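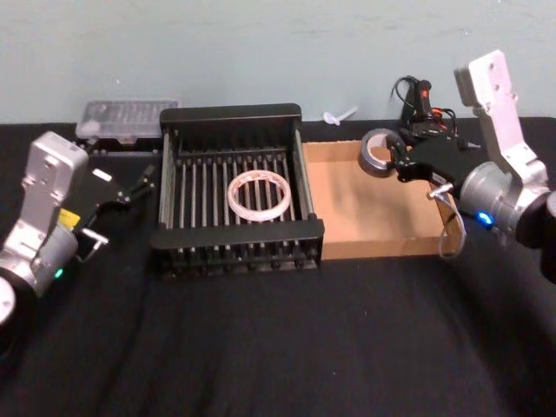

4. Packing and labeling your first box

Okay, you've got your shop account set up and your scale plugged in (if not, go back to section 3, I'll wait). Now we get to the part I like best, which is getting a real order out the door.

I wrote this part of the Wuvlow guide after packing 146 orders in one January, mostly at my dining table and mostly in my socks. I made every mistake there is, so you can skip a few of them!

What you need: a box, tape, filler paper, a marker and the order slip.

1. Open the order in Wuvlow and tap Pack. The slip prints on its own. If nothing comes out, check that the printer is awake, then tap Pack again. Don't tap it five times like I did or you'll get five slips.

2. Pick a box that leaves a couple of fingers' width on every side of the item. Too tight and the corners take all the knocks, too big and you're paying to mail air.

3. Fold the bottom flaps, short ones first, and tape the seam. Run the tape a little way up each side. Then do the two short edges as well, so the tape makes a big letter H.

Note: Fold over the end of the tape when you put the roll down. I used to spend half my evening picking at it with a fingernail.

4. Crumple some filler into the bottom, set the item in, and fill the gaps. Close the flaps and give the box a gentle shake. Hear anything moving? Open it up and add more paper.

5. Drop the order slip on top, close up, and tape the top the same way you did the bottom.

6. Put the box on the scale and wait for the number to stop jumping. Tap Use Weight.

Caution: Weigh the box after it's taped, every time. I once typed in a guess and the package came back to me postage due, with a very annoyed customer on the other end (sorry again, Araba Frimpong, you were nicer about it than I deserved).

7. Tap Print Label. Stick it on the biggest flat side and smooth it from the middle out. Keep shiny tape off the barcode, as the glare can stop it from scanning.

If you see error 887, the address is missing something, usually an apartment number. Tap Fix Address, message the buyer if you have to, and print again. The old label cancels itself.

Once the label's on, tap Done and the order moves to your Ready list. Pickups are booked from there, and that's section 5.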